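Exercise mat

An exercise mat is a thin, flexible sheet laid on the floor to cushion the body and keep the hands and feet from slipping. Mats are used for yoga, Pilates, stretching and general floor work, both at home and in gyms.

Materials

Most low-cost mats are made of PVC foam, which is light, grips well and wears slowly. Natural rubber mats are heavier and can have a noticeable smell when new. Other common materials are TPE, cork and cotton. Cotton rugs absorb sweat but slide on smooth floors, so they are often laid over a rubber mat.

Size and thickness

A standard mat is around 180 centimeters long and 60 wide. Longer versions, usually 200 centimeters, are sold for tall users. Thickness runs from 2 millimeters for travel mats to 14 or more for those meant for floor exercises. Thick mats are easier on the knees – but they make standing balances less steady.

Surface and markings

Many mats have a raised or textured surface for grip, and some carry guide lines for placing the hands and feet. The lines may be printed, which adds color but can fade with use, or pressed into the top layer.

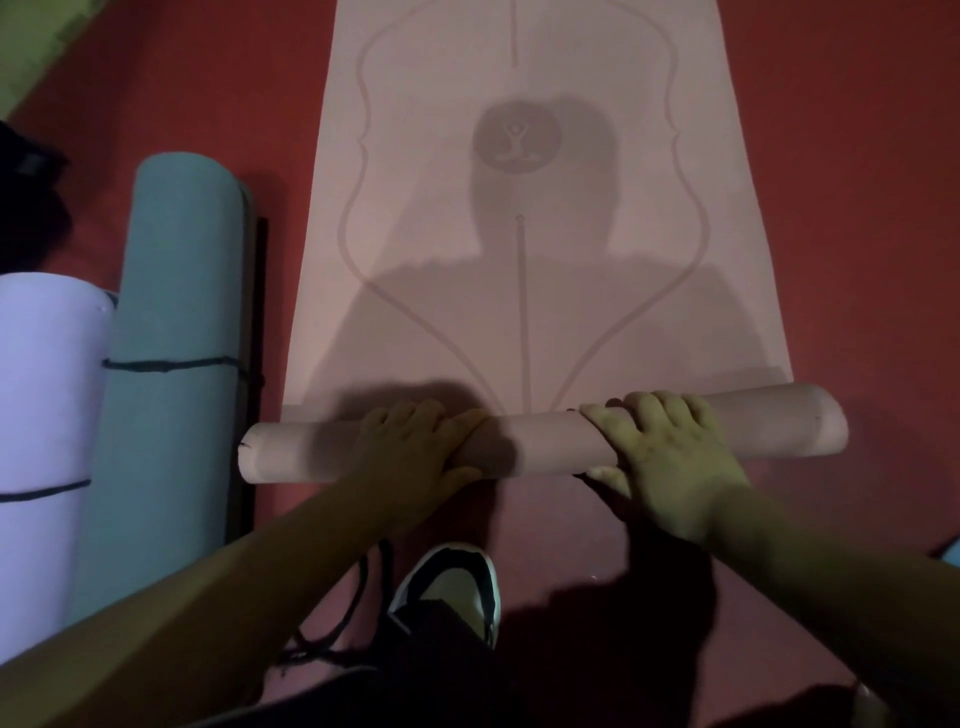 Alignment markings differ from one maker to the next, and there is no shared standard for them. A center line is the most common element. It may be broken into separate parts, as on the pink mat with one short groove at the top and a longer one in the lower half. Curved outlines down both sides are also found, as are logos set near the middle.

Care

Mats are usually wiped with a damp cloth and mild soap, then dried flat or hung up before being rolled. Natural rubber should be kept out of direct sunlight, which makes it brittle.

See also: Foam roller, Gym flooring, Yoga block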